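4.3 Stalled approaches on the cabinet-top task

Of the 695 trials run on the Tirngate setup, 41 ended in a stalled approach: the gripper came down to within a short distance of the tabletop and held there until the timeout. The joint logs show no motor fault. In each stall the planner had rejected the final grasp pose as a collision with the table. We traced this to the depth input, where glare on the glossy surface raised the estimated table height. Masking saturated pixels removed most stalls - the rest occurred with the snack bag as the target. Figure 6 shows the arm over the three-object layout.
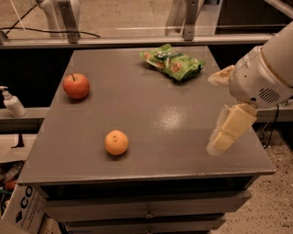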